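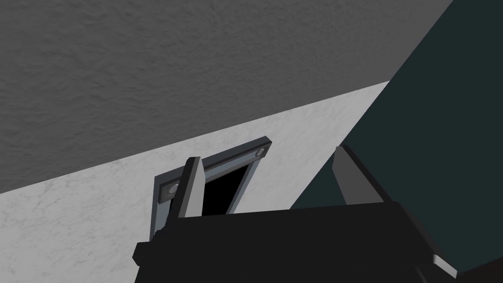
Projektbericht Gilport, Teil 3: Warum unser Greifer ständig aneckt

Eigentlich sollte dieser Teil von der schnelleren Bahnplanung handeln. Tja. Stattdessen haben wir den Großteil vom Juni damit verbracht, einem Fehler hinterherzulaufen, den ich (ja, ich) selbst eingebaut hatte.

Kurz zur Aufgabe: Der Arm soll in der Simulation mit offenem Greifer vor einen Metallrahmen in der Wand fahren, sich ausrichten und dann in die Öffnung hinein. Die Szene heißt bei uns Ukovgate und lief vorher wochenlang ohne Probleme. Am 16. Juni haben wir 30 Durchläufe über Nacht gestartet, und am nächsten Morgen standen im Log 13 Abbrüche wegen Kontaktkraft. Dreizehn! Vorher war es mal einer, wenn überhaupt.

Mein erster Verdacht war die Kollisionserkennung, also haben wir erst mal die Toleranzen hochgedreht. Ganz schlechte Idee! Danach gab es zwar weniger Abbrüche, aber der Finger drückte einfach weiter gegen das Metall, und an einem echten Arm hätte das richtig Geld gekostet. Also alles wieder zurück und die Anfahrt Schritt für Schritt durchgeklickt.
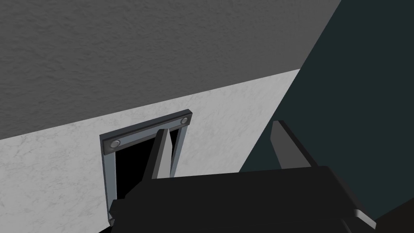

Abb. 2: Anfahrt in Ukovgate, linke Fingerspitze knapp unter der oberen Querleiste des Rahmens.

Am Ende lag es am Werkzeugversatz. Ich hatte beim Umstieg auf das neue Greifermodell die Fingerlänge aus der alten Datei übernommen, und die war 5 mm zu kurz. Der Planer dachte also, er hätte noch Luft, und der Finger war schon am Rahmen. Bei gerader Anfahrt merkt man davon fast nichts, bei schräger dafür umso mehr.

Mit dem richtigen Wert kamen 29 von 30 Durchläufen sauber durch. Den einen Ausreißer verstehen wir noch nicht, der hängt vermutlich an der Startpose, da sind wir dran.

Neu ist außerdem eine Prüfung im Startskript, die die Fingerlänge mit dem geladenen Modell vergleicht und sonst gar nicht erst losfährt. Die Nulgate-Szene stellen wir als Nächstes um.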